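Products > Kitchen Storage > Newsletter

Home | Catalog | Care Guides | Newsletter | Contact

Print this page | E-mail this page

Storing long utensils upright
May 5, 2018

Flandwood members asked again how to store wooden chopsticks with metal flatware. A wooden stick holds moisture longest at the end it stands on. Check the full length for darkened grain before putting it away, and set aside any piece that feels rough.

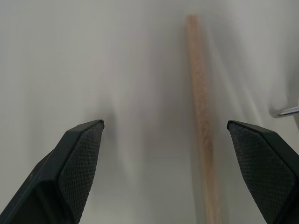
Basket and load

A wire basket drains from all sides and needs no drip tray once the contents are dry. Place chopsticks in one compartment and spoons and forks in the other, handles down. Cooking-length chopsticks will lean well past the rim, so leave clearance behind the basket. Flat metal pieces store better in a shallow bowl.

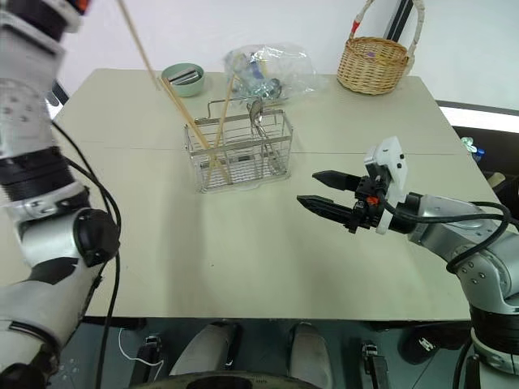
Wire utensil basket with chopsticks, spoon and fork; green bowl behind.

The Erska care sheet has been revised to match and replaces the August edition. Printed copies: 400, at the Cosgrove counter. Wipe wires with a damp cloth and dry them before reloading.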